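Forum > Home Office > Desks and Tables > Pale wood tabletop, cleaning and the cable hole

Search the forum Go

Keeping a light wood top clean

Findale14
I bought a second-hand desk with a light wood top and a small round dark cable hole near the back. The colour is lovely, but there is a shine on it and I don't know if it is varnish or only polish.

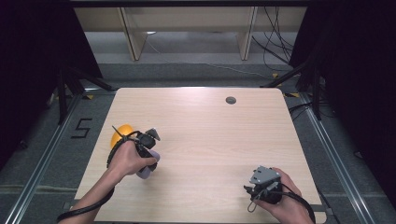
I would like to clean it properly before I put my computer on it. The seller told me to use vinegar. Is this safe? Also, can the ring in the cable hole be taken out? Dust is sitting around it.

Urker
Please don't use vinegar every week, it can make the finish dull. I use 200 mL of lukewarm water with 2 drops of dishwashing liquid, on a cloth which is wrung out very well. Always wipe along the grain, then dry it with an old tea towel. Test first on the underside.

For the ring, many of them are only pressed in. Push gently from below with your thumb. If it doesn't move, leave it and clean the edge with a cotton bud.
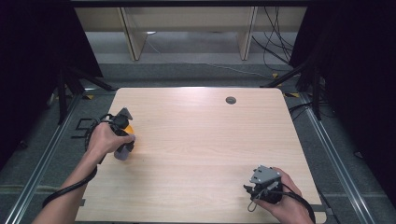 Hattori_561
Agree with the above. My neighbour used furniture oil on hers and the colour went darker.

Contact us | Copyright Unari Community Help | Back to top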